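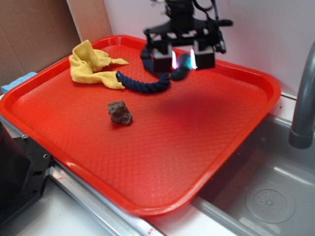 October 17, 2019

I finally dealt with the stuff by the sink. You know the pile I mean – the one that starts as one sponge and then a cloth moves in, and before long you can't fill the kettle without knocking something into the basin.

My fix was a tray. I already had the red-orange one, a big plastic thing with a raised lip and a diamond pattern on the bottom, and it's been living behind the toaster since we moved to Harkwood in April. It's way too wide for the counter, so one side hangs over the sink, but I've decided I like that. Anything drippy can go on that end!

The yellow microfiber cloth gets to stay (I've washed it maybe 60 times and it still picks up crumbs better than paper towels do). The light blue sponge is staying too, though it keeps ending up beside the tray and not on it. The navy rope is going out to the garage, where I've been promising it a hook for ages. I love that rope. It's braided, it's a great dark blue, and it has no business near the dishes.

I did look at a proper sink caddy at Bansal, the one with 6 little compartments, and I came close. Then I pictured myself scrubbing gunk out of every one of them and put it back on the shelf. A tray I can rinse in one go and lean up to dry.

Next is the drawer under the counter, which currently won't open more than 7 inches. I think it's the potato masher.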